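# Getent G2 Two-Arm Workstation

The G2 is a bench-height, two-arm system for labs and small shops that want to run handling tasks on ordinary household and packaging items. It ships with both arms, both hands, a head unit and the control cabinet. The table is sold separately, and most buyers use one they already own.

Getent builds the arms. The multi-finger hands come from Baumgart. Sales, installation and service in North America are handled by Vuldale.

## What is in the base package

- Two jointed arms with wrists, left and right
- Two multi-finger hands with black fingertips
- Head unit with camera and mount
- Control cabinet with power cable set
- Titudeck control software, one seat, 23 months of updates
- One spare set of fingertips for each hand

Order the second Titudeck seat with the system if two people will be working on it. Adding a seat later means a new license file and a restart of the cabinet.

## Planning the work area

Most of the questions we get before a purchase are about the table. A plain rectangular desk on metal legs will do if it does not rock. Put a mat down over the part of the table where the hands will work. A dark, matte mat gives the head camera an even background and is kinder to the fingertips than bare wood. Leave a strip of table free along the back for a lamp and anything else the operator needs within reach.

Start with objects that differ in shape and height. A shallow bowl and a lidded cup are a good first pair, and neither costs much to replace.

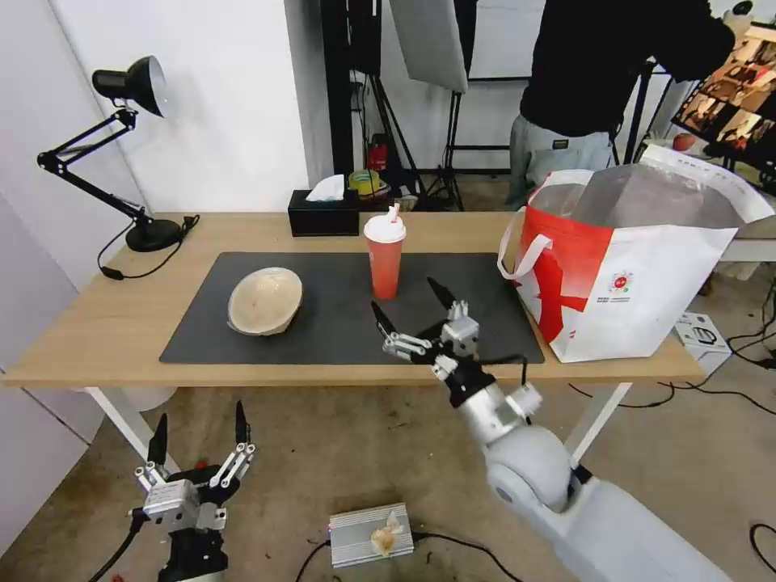

*Right hand open over the front of the mat, with a bowl and a lidded cup with a straw set out on the table.*

Lighting should be settled before the arms are installed. Overhead lights alone leave shadows under the hands. A softbox on stands behind the table takes up floor space, so mark the tripod feet on your floor plan along with the cabinet and the operator's monitor. Cables should run to one side and be covered wherever people walk.

Allow at least 70 inches of clear width for the arms. If the room is narrower than that, send us a sketch with measurements and we will tell you whether reduced travel limits would work for you.

## Budget items buyers leave out

The quote covers the equipment and freight to a loading dock. It does not cover:

- **Fingertips.** A replacement set for one hand is $379. Sets wear at different rates depending on what is being handled. Smooth plastic is easy on them, and rough ceramic is not.
- **Electrical work.** The cabinet needs its own circuit. Have an electrician confirm this before you set a delivery date.
- **Objects and bags.** Cups, bowls, tissue boxes, shopping bags and the like are cheap, but soft items lose their shape and have to be replaced.
- **Operator time.** Plan on nine working days from delivery to a first usable task, including training.
- **Inside delivery.** Stairs and small elevators are quoted separately.

## Ordering and lead time

Systems are built to order. Lead time is up to 23 weeks, and the date is fixed when the deposit clears. Orders placed by the end of April are billed at the current price even if they ship after the price change.

A single-arm version is available with either hand. It uses the same cabinet, and the second arm can be added in the field. The upgrade visit takes one day.

For a written quote, contact Roswitha Pfeiffer at the Vuldale sales desk. Include your ceiling height, the table dimensions, and a list of the items you want to handle first. Requests received before 2:00 p.m. are normally answered the same business day.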